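Etch marks on marble worktop – refinish or leave?
Asked in Kitchens and Surfaces, 28 November 2024

We moved into a house in Somdale in April and inherited a white marble worktop with grey veining. It has dull patches near the sink, mostly ring-shaped, which I understand are etching from acid and not staining. They do not lift with washing-up liquid or with a baking soda paste left overnight. The surface is polished, not honed. A firm in Prindport has quoted 127 pounds to repolish one section. Is this something I can do by hand, and is it worth sealing afterwards? We cook with lemon and vinegar most days.

stonedust_k
Your diagnosis is correct. Marble is calcium carbonate and acid dissolves the top of it, so the polish goes and the patch scatters light. Cleaning will not bring it back. The surface has to be abraded and polished again.

For light etching (you can see it but a fingernail does not catch) use a marble polishing powder with a felt pad and a little water. Work a patch the size of your hand, keep it wet, wipe off the slurry and check it from a low angle before going over it again. Rinse and dry between passes. Three passes is normally the limit of what powder will do.

If a fingernail catches, you need abrasive first. Start at 400 grit wet, then 800, then 1000, then the powder. Do not skip a grade, as the powder will not take out 400 scratches. Feather each grade out a bit wider than the one before or you will leave a visible dish. Try it somewhere that normally sits under the toaster.

Sealer: worth applying, but it only slows oil and coloured liquids soaking in. It has no effect on etching. Leave the stone to dry for a full day first, wipe the sealer on, and buff off what has not gone in within the time stated on the tin. I have used Plulix on two worktops with no complaints. A drop of water left for ten minutes will show if the stone needs doing – if the spot goes dark, seal it.

Tejada
just use a chopping board and dont worry about it. ours is covered in marks and you stop noticing. also vinegar spray is fine if you rinse it quick

grout_and_about
Please do not use vinegar spray on marble, rinsed or otherwise. It etches in seconds. Use a pH-neutral stone cleaner or plain warm water.

The first reply is sound. I would add that the quote is reasonable if it includes edge work, so ask. I would also consider having the whole top honed in place of repolished. A honed finish etches just as readily but the marks are far less visible, because there is no gloss to lose. With daily lemon and vinegar, a polished finish will need repeating. Veined stone also hides small marks better than plain white, and the busier the pattern the less you will see.

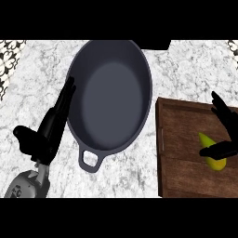 stonedust_k adds that honing changes the colour slightly, so the whole run should be done in one go, and any upstand in the same marble with it.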